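Giving an old desktop more memory (and a good clear-out while you're in there)
3/11/23

I have a soft spot for old office towers. They're heavy, they're ugly, you can pick them up for next to nothing when a firm has a clear-out, and they come apart without a fight. Most of them were sold with far too little memory, so the first thing I do with any of them is open it up and see what the slots will take. It's a cheap job, it's a quick job, and if you've never been inside a computer before it's a lovely one to start on.

This is written with the desktop kind in mind, the big box that lives under a desk. Laptops are another story and I'll do a page on them when I've stopped being cross with mine.

What you need

A cross-head screwdriver, medium size. A soft paintbrush or a clean make-up brush. A torch, even if you think the room is bright enough. A saucer for screws (or an egg box, if you're the sort who likes to keep them in order -- I am). The new memory, still in its packet. And a table you can walk round, which matters more than you'd expect, as you'll want to get at the thing from both sides.

You'll see anti-static wrist straps sold for this. I own one, a Bretum, and I do wear it. If you haven't got one, touch the bare metal of the case before you pick up anything delicate, and keep touching it every so often. Don't do the job in woolly socks on a carpet.

Before you buy anything

Find out what the computer takes! Memory comes in several generations and they don't mix. There's a notch along the bottom edge of each stick and it sits in a different place for each kind, so the wrong one just won't go in. I once paid 57 pounds for a pair that were no use to me at all, because I'd gone by what the seller said the machine was and hadn't looked for myself. Pull out one of the old sticks, read the sticker on it, and look up the model of the computer as well. The maker's manual will tell you the most it can handle.

If there are two sticks to go in, buy them as a matched pair. Mine came from Vollard, who sell tested second-hand parts and put them in proper hard packets, and they've always been quick to swap if something's wrong.

Opening up

Shut the computer down properly, switch off at the wall and pull the power lead out. Then press the power button once and hold it for a few seconds, which drains off what's left inside. Take out every other lead too. (Take a photo of the back first if there are a lot of them. You will not remember.)

Lay the tower flat on its side with the removable panel facing up. Some panels have screws at the back edge, some have a latch, some have both just to annoy you. Slide the panel back a little before you lift, and put it somewhere you won't tread on it.

Now have a good look before you touch anything. Get the torch out. The memory slots are long and thin and sit side by side close to the processor, and the board very often has small white lettering next to them that tells you which is which. DIMM is the word to look for. Every slot has at least one little latch at the end. 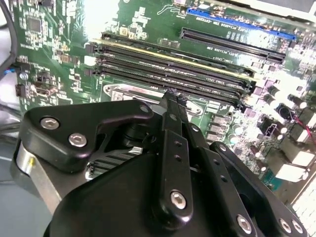 Gion Ruchti wrote in to say that the slot order catches more people out than the notch does, and I think that's fair: "I filled the two slots nearest me because they were easy to reach, and the machine sat there and beeped. Moved one stick along, started first time. Please tell people to look at the lettering." So, I'm telling you. Many boards with four slots want a pair of sticks in particular ones, and it's the manual that decides, not your elbow room.

Getting the old sticks out

Press the latch outwards with a fingertip. The stick should pop up a touch at that end. Hold it by its edges and lift it straight out, keeping off the row of gold contacts at the bottom. If it won't budge, check you've really opened the latch (and check the other end as well, in case there are two). Don't rock it hard and don't go levering with the screwdriver, please.

With the slots empty, give them a very gentle going-over with the brush. Dust in a slot is a common reason for a perfectly good stick not being seen. While I'm at it I do the heatsink fins as well, brushing along them and never across, and I hold any fan still with a finger so it doesn't spin.

Putting the new ones in

Line up the notch with the little bump in the slot. Do this by eye before you push. Then set the stick in upright and press down with a thumb at each end, evenly, until it clicks. It takes more of a shove than feels polite the first time. The latch should close by itself. If it doesn't, the stick isn't home, so take it out and start again.

If you can't get both thumbs in, look at what's in the way. It's nearly always cables. Power cables are the worst for it, as they come in great fat bundles and spring back wherever you've pushed them. I tuck mine towards the drives and hold them there with a loop of garden wire tie, the coated sort, and take it off again at the end. 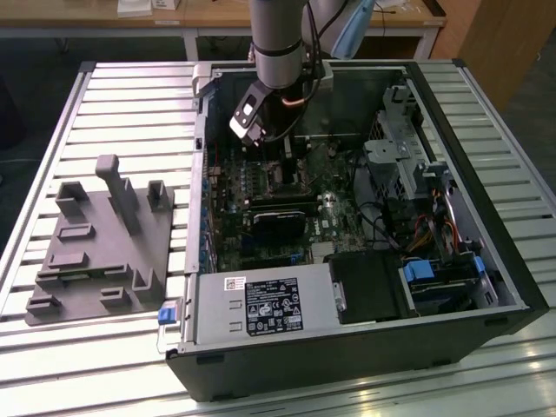 Side panel off and the tower laid flat, with the power supply along the bottom and the drive cage at top right.

Closing up

Leave the side off for the first start. Stand the tower up if you like, or leave it lying, but do count your screws back out of the saucer and make sure none has rolled under the board. Then plug in the power, the screen and the keyboard and switch on.

The first start after a change of memory can be slow. Mine has sat on a black screen long enough for me to go and put the kettle on, so give it a minute or two. If it beeps at you, switch off, pull the lead, and reseat the sticks. Nine times out of ten that's all it wants. If it's still unhappy, try one stick alone, then the other.

Once it's running, look in the system settings and see that the full amount shows up. Then shut down, unplug everything again, and slide the panel back on.

I haven't said anything about swapping the drive, which is what I'd do next on any machine this age. That page is half written and should be up in April.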